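Tuning the approach step in Sutlow

If you've been following along, your planner can already find a tab or a lever and drive to it. Now we'll teach it to slow down near the end, and I promise this is the pleasant part.

Open the approach settings and look for the standoff distance. Mine was set far too long when I began, and Hema Pillai kindly talked me down to 7 mm. Save, then replay log 1572 against the new value. You want the speed curve to bend before contact — a sharp corner there means the filter is still lagging, so lower the smoothing to 2 and replay again.

Next, turn on the cable mask. Inside a computer case, thin wires come and go in the depth data, and the planner will happily route straight through them if you let it. 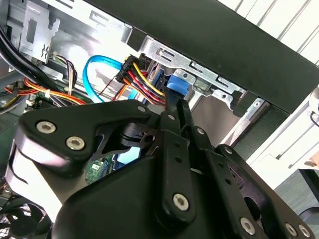
Once the mask is on, rerun the plan and compare it with log 1608, where I left it off. Keep both plots open side by side while you adjust the margin, and take your time with it.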